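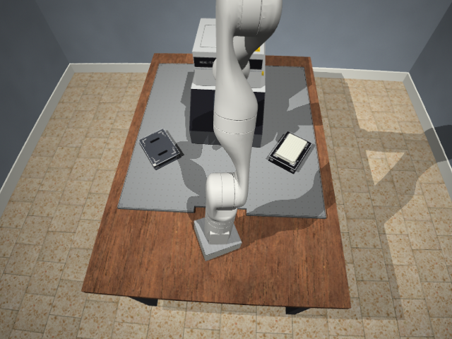
# Keep the Paper Bus Schedule

Lemgate stopped printing its bus schedule in November. The transit office says the change saves money, and I believe it. I still think it was a mistake.

A folded schedule cost almost 2000 dollars a year to print. For that, a rider could stand at a stop with a dead phone and know when the next bus came. The last bus up the hill leaves early, and missing it means a long walk. 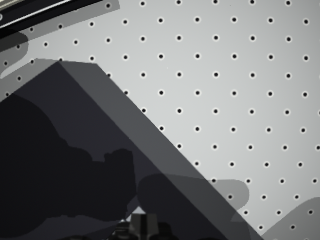
Hortensia Apaza wrote to me that she has never used the paper one and would sooner see the money go to a bench at the Rengifo stop. I want the bench too. The town can afford both.

The app has been down three times this winter. It also asks for an account before it shows any times, and my neighbors who ride most are the ones least likely to make one.
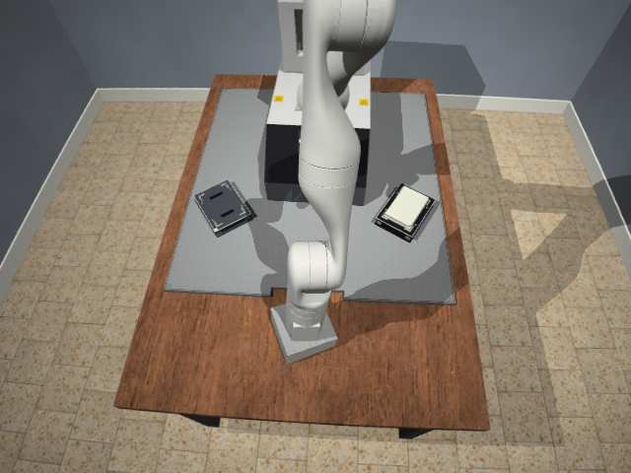
*Wooden table, gray mounting plate, white arm.*

The office could print a single sheet, two sides, and leave a stack on each bus. It could tape one up inside every shelter. The times change twice a year at most.
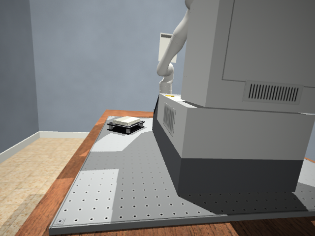
*Gray machine with a vent, on a perforated breadboard.*

The council takes up the transit budget again this spring. I'll be asking for the sheet.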